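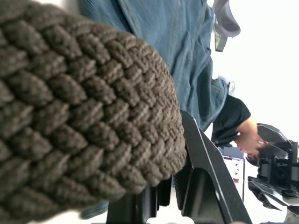 Re: [clellton-makers] belts and packing for Fulville

List home | Threads | Next message | Search | Log in

> Has anyone got a woven belt to go with denim shorts? I've
> got 2 leather ones but they're both plain and far too
> smart for the Fulville weekend.

Yes, me! Mine's brown leather, the woven sort, and it goes lovely with faded denim. I leave it threaded through the loops when I put the shorts away (lazy, I know) and lay the whole lot flat on the table before folding.

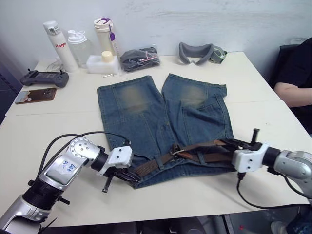 Denim shorts with the woven belt left in.

I fold leg over leg, then roll from the hems, with the buckle going in last. Eight pairs went in my Hao bag in April that way, though the zip did grumble!

Also, whoever wanted chunky knitting patterns, Cellance has more than 2,000 on its site and I've tried 7. Go up a needle size, the hats come out tight.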